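## House rules for a two-armed robot in the living room

I've been letting a robot tidy for me since November, first in simulation and then for real, and I'm a big believer in rules you can fit on the fridge door. Mine started at 11 and I've whittled them down to the ones I'd fight for (my friend Anouk Groen still says I'm too strict!).

First, one arm works and the other one parks. Pick a parking pose, give it a name, and use the same one every time. Two arms going after the same shelf is how you end up sweeping everything onto the floor.
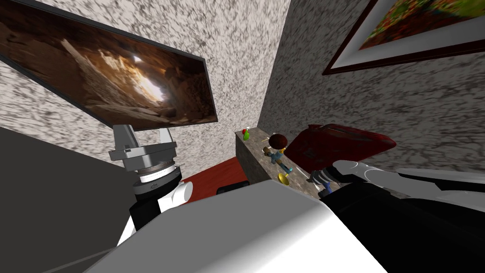
Second, go slow near anything small. I cap the hand at 300 millimeters a second out in the open and drop it way down for the last 4 inches. Yes, it's dull to watch. Get a coffee.

Third, small stuff comes off before big stuff. If you grab the big thing first, it'll drag its neighbors along, and little bottles roll forever.

Cables! Walk the floor before every run and tape down whatever crosses the robot's path. I do this even on days when I'm sure I did it yesterday.

And run every new chore in the simulator first. My limit is 3 clean runs in a row, and a bump puts you back to zero. Roos Meijer does hers on Womotton and I use Pelico, but the rule works the same on either one.

Last one: keep the stop button in your hand, never on the couch.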